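Category: Grant Reporting / Outreach and Demonstrations

Cilex Small Grants: progress report on the Millow open day

Submitted by Henrik Bauerfeind, Driment
March 27, 2019

Driment received a Cilex small grant to open the Millow workshop to the public and to local employers, and to show an ordinary handling job being done by a robot arm. This report covers the open day, the preparation for it, and the work still to be done under the grant. Spending is reported on the separate form.

The grant agreement asked for a demonstration that a person with no technical background could follow from start to finish. We looked at packing, sorting by colour and stacking before settling on pencils. Everyone knows how to pick one up, and a pencil on a flat table is harder for a gripper than most visitors expect. The job is to clear pencils from the tabletop and stand them in a cup.

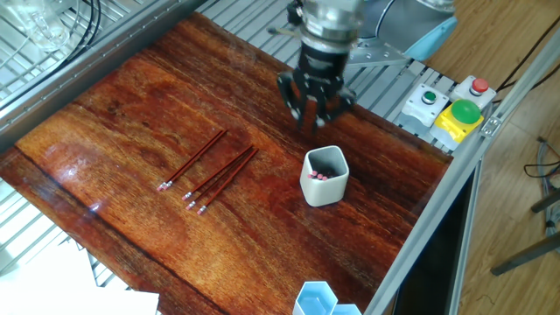
4 min read

Preparation

I-seul So planned the demonstration and wrote the task program. Sang-wook Kwon set up the table and did the safety check with Mahmoud Sqalli. We used the arm already installed at Millow, so no grant money went to equipment. The main purchases were printing, signs and refreshments.

The pencils are dark red with pink erasers and go into a white hexagonal cup. We tried a few other containers in the weeks before. The cup we kept has a wide enough mouth for the fingers to let go of a pencil without knocking the ones already standing in it, at least most of the time. A full cup is still a problem, and the operator has to empty it between sessions.

The varnished tabletop caused more trouble than the pencils did. It is glossy and the grain is strong, and in the afternoon the light leaves a bright patch on it. Sang-wook wanted to cover it with grey felt. I-seul preferred to leave it, as the employers we invited do not work on grey felt either. We left it. She spent an extra day on the settings and I have recorded that day as in-kind time.

The safety check led to two changes. The visitor line was moved further back, and the person running the arm now stands within reach of the emergency button at all times. That button is green on a yellow housing, and several visitors told us they had been looking for a red one. Mahmoud has since added a line about it to the spoken introduction.

The open day

We ran 8 sessions. Each had an introduction from Ah-rin Heo, a run of the task, and time for questions. Places were limited to 21 per session so that people at the back could see. Two sessions were full and the last was fairly quiet. Byun, the furniture firm across the road, sent people from its finishing shop, and they stayed on afterwards to talk with I-seul about handling dowels.

Ah-rin asked visitors to guess before each run which pencil the arm would take first. This worked well with school-age children and nearly as well with their parents. Most people picked the pencil lying apart from the rest. Pencils lying side by side are the harder case, as the fingers need room on either side, and she used that to explain why spacing matters on a packing line.

There were missed grasps in most sessions. In the morning we stopped the arm and reset the table when this happened. By the afternoon we were letting it try again, and the questions got better. People wanted to know how it could tell it had missed, how long it would keep trying, and who gets called when it gives up. I would let it retry from the start next time.

The arm had to be stopped by the operator once, when a pencil rolled against the base of the cup. No one was hurt and nothing was damaged. The session carried on after a short break.

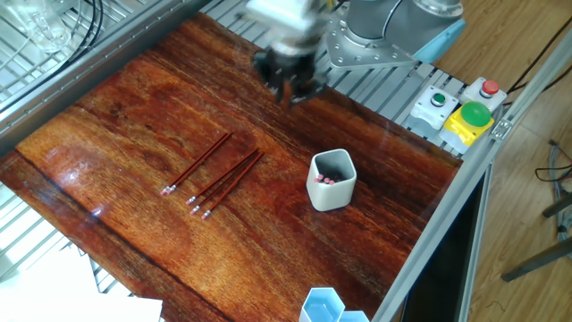 Feedback and problems

Visitors were asked to fill in a short card on the way out. The cards were mostly positive. The most common complaint was that it was hard to see the fingers close on the pencil from behind the line. A screen would fix this, and we can borrow one. The second was the noise from the next room, where people were waiting for their session to start.

Employers asked about cost and about jobs. We had answers ready on cost. On jobs we were less well prepared, and Mahmoud ended up taking most of those questions on his own. We will write a plain one-page handout before the next event.

Parking was poor. The Millow lot was shared with another booking and the signs went up late.

Remaining work

We have 3 items left under the agreement:

- A half-day session for employers at Millow, with the dowel task added if Byun can lend us parts.
- The printed handout, including the section on jobs.
- A short written guide to the pencil demonstration, so that other workshops can run it on their own equipment. I-seul has a first draft of the task steps. Sang-wook will add the table layout and the safety notes.

The unspent balance is $848. We ask that it be moved from refreshments to printing, which would cover the handout and the guide. No further funds are requested.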